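Notes > Hand tools > Diary > December

Started at 7:40 with the heater on and the door shut. The bench camera was still warm from being left on overnight, which I will try not to do again. Coffee, then the list from yesterday: finish the finger comparison, check exposure on the hand-held unit, send Yuk-lan something she can use before her call.

The comparison is between the two finger sets for the hand-held tool. One is the Siria set, which we have had since the summer. The other is the Zostano set, which came in a padded envelope with no paperwork. They mount the same way. The Siria fingers are softer and wider at the tip. The Zostano fingers are flat and stiff and take a clip on the side, so you can change what touches the object without changing the finger. I like that idea more than I like the clip itself, which takes a fingernail and some swearing to get off.

I did the easy things first. Mug, sponge, wooden spoon, a box of tea. Both sets handled all of these and I learned very little. Shinji says easy objects are there to tell you the tool is assembled correctly, and I suppose they did that. The Siria set squashed one corner of the tea box. The tea is fine.

After that, the lids. A flat lid lying on the bench is miserable for the Siria fingers, which are too thick to get under the lip. The Zostano fingers got under it on most tries if I came in low. Coming in low means the camera looks almost straight along the bench and sees mostly bench, so there is a cost, and whoever trains on this later will be the one paying it. I wrote that on the sheet in capital letters.

Gillespie came by at ten and wanted to know which was better. I said it depended on the object. He said that was what I told him last month. He stayed long enough to try the trigger himself and said the return spring felt heavy. I agree with him. By the end of a morning I feel it across the back of my hand, and I have been swapping hands without thinking, which I should be writing down too.

The rest of the morning went to steel. 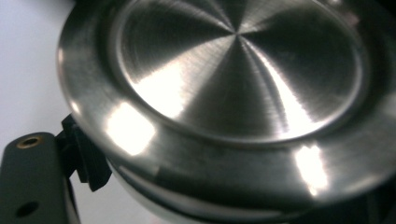 Diary, bench two
by Wakana Oshima
Filed under: grippers, cameras

The pot is the object I have been putting off. It is stainless, brushed in a spun pattern on the bottom, and it throws light back at the camera from wherever the light happens to be. With the pot held close and the base facing the lens there are bright patches on the sunken part and more of them on the band outside it. The wedges in the brushing go from nearly white to charcoal. To my eye that is a pot. To the tracker it is a surface full of features that slide around whenever the tool moves.

That is the whole problem, and I should have written it down in plain words weeks ago. The tracker picks corners and follows them. On a mug the corners belong to the mug. On brushed steel a good many of them belong to the lamp. When I turn my wrist the pattern turns by a different amount, and the pose estimate splits the difference and drifts.

I ran the same motion with both controllers to see which one coped. The motion is simple: grip at the rim, lift, tilt until the base faces the camera, hold, tilt back, set down. The old controller is the Murakami board and the new one is the Asel. The Murakami has a fixed exposure unless you open the settings file and change it by hand. The Asel adjusts exposure by itself and is very proud of it.

The Asel did worse. I did not expect that. Every time a highlight came into view it pulled the exposure down, the background went dark, and the tracker lost the few honest features it had out there. Then the highlight moved off and it all came back up again. You could see it pumping on the monitor. With the Murakami the highlights were blown out, but everything else stayed put, and the drift was smaller on every run I compared.

So I turned off auto exposure on the Asel and fixed it at 1259, the same value as the Murakami. These are just units in the settings file and I could not tell you what they are. With that done the two were hard to tell apart. I also tried 1068, which is a little darker. It kept some grain visible inside the glare on the left of the base and did no harm to the background. I will use 1068 for metal from now on unless someone objects.

Chiharu objected at lunch. Her view is that one setting should be used for every object so that nobody has to remember which file is loaded. She has a point. Last spring she lost two days to a wrong file and still brings it up. We agreed I will try 1068 on the mug and the sponge tomorrow, and if they look all right then it becomes the setting for everything and we stop talking about it.

Back to fingers, which was supposed to be the subject of the day.

On the pot rim the Siria fingers slip when the pot is tilted. They bend outward at the tip and the rim rolls along the pad. It is a slow slip, and you can catch it by squeezing harder, but squeezing harder is exactly what I am trying to avoid with that spring. The Zostano finger with the black clip bites the rim and stays there. It has a stepped edge, and once the rim settles against a step it does not want to travel. I held the tilt for a slow count of thirty and saw no movement on the monitor.

Two complaints. The first is that the clip is dark and the finger is dark, a sort of gray-green, and in shadow the two run together. Anyone labeling the contact point by eye is going to have trouble. The little brass insert near the tip of the finger is the only thing there with any color to it, and I found myself using it as a landmark without meaning to. I might put a dot of paint on the clip as well. Shinji thinks paint will chip off by the second week. Tape would be worse.

The second is that the clip presses on a small area. On steel that does not matter. On the enamel saucepan I was not willing to find out, so I have asked for a rubber-faced version or permission to glue something to this one. Gluing would be quicker. I have a sheet of thin rubber left from the Siria repair and it would take ten minutes.

I also looked at smudges. The outside band on the pot base is hazy with what look like finger marks, and I wondered how much the haze was helping or hurting. I wiped it with a dry cloth and ran the motion again. The highlights came out sharper and the drift got slightly worse. I did only one set of runs after wiping so I do not trust it yet. If it holds up, then a dirty pot is easier to track than a clean one, and I am not looking forward to putting that in a report.

Lens distance is the other thing. With the pot tilted toward the camera it takes up nearly all of the view, and there is only a piece of pale background left in one corner. Nothing on that background for the tracker to hold on to, either. I tried gripping farther along the rim, but the weight then swings the pot down and my wrist goes with it. A wider lens would help. Yuk-lan has one in her drawer from the first build and says I can have it if I return the screws this time. Putting some texture up behind the bench would also help and costs nothing. I will hang the checked cloth tomorrow before I do anything else.

Total for the day on the counter was 241 runs, both finger sets and both controllers together. I threw out the ones where I bumped the lamp.

What I sent Yuk-lan at four: use the Zostano fingers for rims and lids, keep the Siria fingers for soft things and boxes, fix the exposure on the Asel, do not order more of the clips until we have tried rubber. She wrote back asking whether we could get by with one set of fingers. I said I would answer after the enamel pan.

My hand is sore. Ask Gillespie if he still has the lighter springs. Lamp off, heater off, bench camera off (checked it this time). The pot is on the shelf with a note on it saying not to wash it.

Questions about these notes: write to Wakana Oshima, bench two
© Bench two diary. All rights reserved. Back to top

This site uses cookies to remember your reading settings. Accept | Decline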